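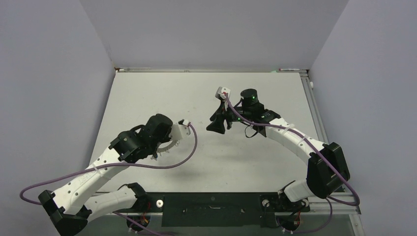 Last updated in August

Robotics | Research methods

Reading time: 5 minutes

Two grippers, one table: what happens when a policy is trained on hands that do not match

Most two-arm research rigs are symmetrical. The same arm is bolted down twice, the same gripper goes on each, and a learned controller can treat left and right as copies of one another. The group at Brolbridge has given that up. On its bench the left arm carries a white gripper with a curved, toothed finger structure, and the right carries a pair of black jaws. The arms share a mounting plate at the front edge of the table and are otherwise laid out as mirror images.

The project is called Rerik. Its question is narrow: if one controller is trained on demonstrations from both grippers together, does it do better or worse than two controllers trained apart and run side by side?

The usual answer has been to train apart. Gripper shapes differ in how wide they open, how far the contact point sits from the wrist and how much error they forgive. Feed both into one network and the commands for one hand tend to leak into the other. The left gripper closes at the distance that suits the right one, and the part is missed or knocked away.

Rerik's method deals with this by changing what the network is asked to predict. Most controllers of this type output joint angles directly. The Brolbridge version outputs the position and heading of the contact point, plus a single closing value between zero and one. A small separate layer for each gripper turns those numbers into motor commands. The shared part of the network never sees a motor angle from either hand.

The second change concerns timing. In a handover, the giving hand must not open until the receiving hand has closed, and in recorded demonstrations the gap between the two events varies a good deal from one operator to the next. The group labels both events in each recording and trains the network to predict how far off each one is. At run time, the opening command is held back until the predicted time to closure reaches zero and the motor current on the receiving side has risen. Without the current check, a well-timed miss looks the same to the network as a well-timed catch.

The training set holds 237 demonstrations of handover between the two grippers, all recorded by hand-guiding a matching pair of leader arms. That is a small number by current standards, and it was kept small on purpose. The claim being tested is that a shared contact-point output makes better use of limited data, and a very large set would hide any difference.

Evaluation used 200 trials for each controller, with start positions drawn from the same list. Each trial began with both arms held over a bare table and a part placed at the listed point by an operator, who then stepped back. A trial counted as a success only if the part finished in the receiving gripper and stayed there while the arm moved to a rest pose.

The joint controller dropped 24 parts. The pair trained apart dropped more, and its failures were of a different kind: the two hands often arrived at slightly different places, each correct by its own account. The joint controller's failures were mostly late closures at the far corners of the table, where the arms are close to full reach and small errors at the base grow large at the wrist.

The result has limits. All parts were rigid. Handover in one direction, from the toothed gripper to the jaws, was more reliable than the reverse, and the paper offers only a partial explanation. The toothed finger holds a part well but covers much of its surface, so the receiving jaws have less to take hold of. In the reverse direction the difficulty seems to lie in the approach angle, which the demonstrations cover thinly.

There is also the matter of cabling. Each arm has a purple cable running along its links, with enough slack to allow the wrist to turn. Slack that is harmless on one arm can drift into the working area of two. The group limited wrist rotation in software to keep the loops out of the way, and the limit removes some poses that a human operator would choose without thinking. Results from a rig with internal cabling might differ — the authors say so, but have not tested it.

A replication is under way at Athanasiadis, a robotics laboratory that uses longer arms and a different control loop. Gridmont, which builds packing cells, has supplied a set of soft pouches for a follow-up study. Soft parts will test the current check in particular, as a pouch can be firmly held with very little rise in motor load.

The label format and the per-gripper layers are to be released with version 2 of the Rerik code. The shared network weights will follow once the reverse-direction trials have been repeated with a wider range of approach angles.

We use cookies to remember your reading preferences and to measure visits. Manage cookie settings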